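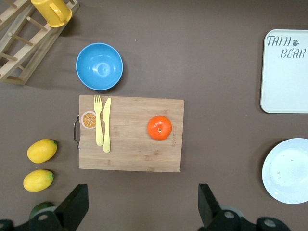 A yellow cup on the drying rack

Parkaslow Cricket Club wants a scorer and two players

Hi all, I'm Els Smits, and I run the second team at Parkaslow. We're a friendly bunch playing 40-over cricket, we lost our scorer to a new job in April, and I've been doing the book myself ever since (badly, ask anyone who saw the Stemell game, where I had our opener on 94 and the other book had him out for a duck!).

So I need a scorer for the rest of the season. You'd get match fees covered, a ride to away games and a proper tea. If you've never scored before, come anyway, I'll sit with you for the first couple of matches.

I'd also love to hear from a left-arm bowler and anybody who can keep wicket. We've made 962 runs so far this summer and let in a few more than that, so you can see where the trouble is. 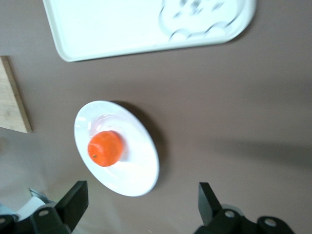 What you'd be signing up for

Practice is in the nets behind the Martens ground, early evening, pads and bats there if you need them. Matches start at one. Dues are $100 for the season, half that if you join now, and scorers pay nothing. Two of our games are out at Fistia, a long drive, but the outfield is lovely and quick.

Leave your name at the clubhouse or catch me at the nets by 6 August 2020, and tell me what you've played before, even if it was only in the backyard. 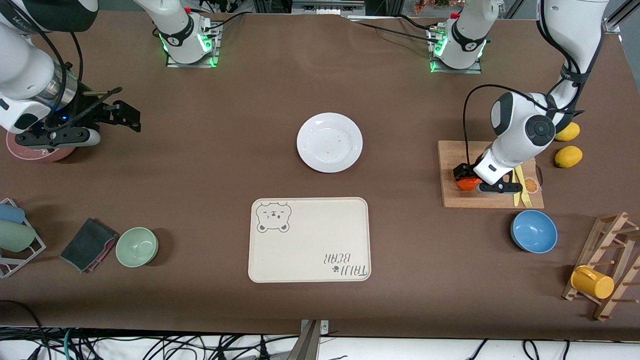
Stemell Mike asked under last week's post whether scorers get to bat if we're one short, and yes, they do, usually at eleven, so bring your whites.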